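Stoltent Kitchen Swap list
Re: [kitchen-swap] clearing the table after dinner
Posted 12/04/2026

On the last digest, somebody in Flernolness wrote:

> We're in a small place with one table and everything lands on it. Dinner
> things, snacks, whatever the kids were playing with. By eight o'clock I can't
> face it and it's all still there at breakfast. I bought one of those big
> trays after reading the March thread and so far it's just one more thing on
> the table. How are people using theirs? Also, does the sponge live at the
> sink or on the table? My sister and I disagree.

Oh, I have been there!! Our table at the Vovby apartment was 40 inches long and it was the desk, the craft station and the dining room, and I spent two years moving the same bowl from one end to the other.

The tray thing took me a while too. What changed it for me was keeping it empty until I was ready to clear, and then filling it in one go. I used to drop things in all evening (a cup here, a wet spoon there) and by bedtime it was a second sink. Now it sits at the left end of the table with nothing in it, I get up, and I load it. Big bowls first, flat on the bottom, then smaller bowls inside those if they're empty, then the cups. Glass goes in last and I carry it by hand if the tray's feeling heavy. Forks and spoons I lay along one side so they don't go skating around when I tip it going through the door. 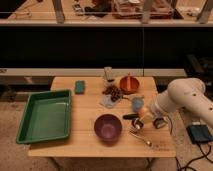

Snacks are the part I'd deal with before any of the dishes. If you've got dried fruit or nuts or anything loose like that on the table, get it back in a bag or a jar first, because once you start wiping you'll have it all over the floor. I lost most of a bag of dates that way at Christmas. Thin plastic bags are a pain for this, they flop shut on you, so I stand the bag inside an empty bowl and fold the top over the rim. Works great, and then you only have the one bowl to rinse.

Toys and odds and ends don't go in the tray at all, or they end up in the dishwater. (Ask me how I know. A little ball went through a full cycle at our house and came out fine, the dishwasher was less happy.) I keep a shoebox on the chair for balls, tape, pens, hair ties, all of it, and it gets sorted on the weekend or it doesn't.

On the sponge, I'm with whichever one of you said table! I have a cheap one just for that and it stays up at the back edge where I can grab it. The sink one is a different sponge and I get grumpy if they trade places. Plain wood shows everything, especially if you've got seams between the planks where crumbs settle in, so I go along the seams with a dry brush and wipe after that. Don't soak it. Ours swelled a bit near one end and it never did go all the way back.

Which tray did you get, by the way? Mine's the deep Malik one with the sloped sides and I like it, but it's wide, and I have to turn it sideways to get into the kitchen. If yours hangs over the edge of the table, push it back before you load it up.

J.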